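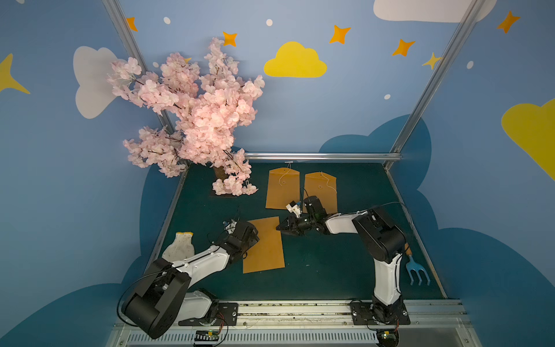
Fig. 1. Tabletop with painted cloud walls.

Unit 6: Fees and the long-term saver

Fund charges are taken as a percentage of the whole holding, whether or not the fund has grown. Students should read section two before the seminar.
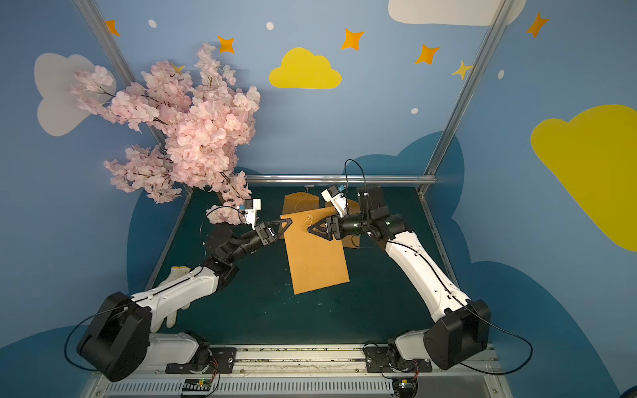 Duyên Bùi asked whether a fee of one per cent matters on a small pot. On a balance of £2,359 it comes to £23.59 in the first year — modest, but charged again every year.

For the exercise, compare the Karketti and Muvard funds over 14 years, assuming equal growth before charges.

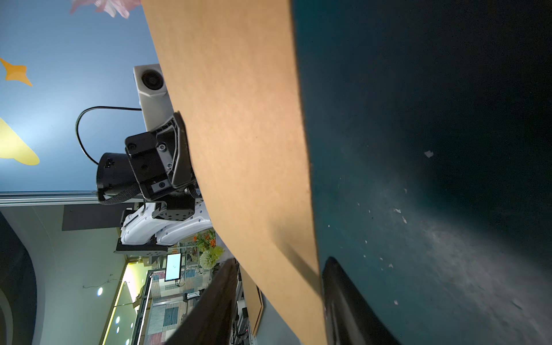
Photo: Varnuseo

Show all working. Answers are due in September and should state any dealing costs separately.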